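Jivimico is a student robotics project based at Talavera Technical School in Dranton. It is run as an elective class during the school year and as an open club on most afternoons. Students teach robots to do small jobs at a desk or drawing board, mainly handling paper, pencils and other art supplies. The project is led by Jade Fortin, a former machine shop instructor.

History

The project began in September as a drawing robot contest between two classes. The first entries were pen plotters built from printer parts. Fortin kept the contest going as a club after the school agreed to give it a room next to the art studio, and the elective was added the following year. The name was taken from a password on one of the donated computers.

Early work was limited to machines bolted to a table. The club later moved to hand-held grippers, which a student carries through a task while a camera on the tool records it. The recordings are then used to train an arm with the same kind of fingers.

Class work

Students work in pairs. One handles the gripper and the other keeps the log, and they trade places after each set. A full set is 47 recordings of the same task, started from different positions. Tasks in the first term are done on a drawing board with a sheet of paper on it, and include picking up small objects, setting them down on the sheet and moving the sheet without creasing it.
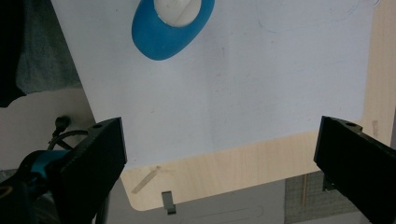 Paper is considered the hardest material in the course. A sheet lying flat gives the fingers very little to hold, and a grip that works at a corner often fails along a straight edge. Most pairs end up sliding the sheet past the side of the board before closing the fingers on it - a method the students call "the shelf."

Recordings are checked the next day by a different pair. Any set with fewer than 90 percent usable recordings has to be done again. The shared collection holds almost 230 sets, stored on a school server and open to all members.

Competition

Jivimico enters the Urnia Desk Challenge, a regional contest for school teams. Each team's arm must complete a list of desk tasks without help, and points are lost for dropped objects and torn paper. The club's best score is 74, reached with an arm that finished every task except sharpening a pencil. The contest scheduled for December 22, 2020 was held by video link, with each team running its arm in its own building.

Membership

The elective is open to students in the last two years of school. The club has no age limit and no entry test, but new members have to complete one checked set before they can use the arm.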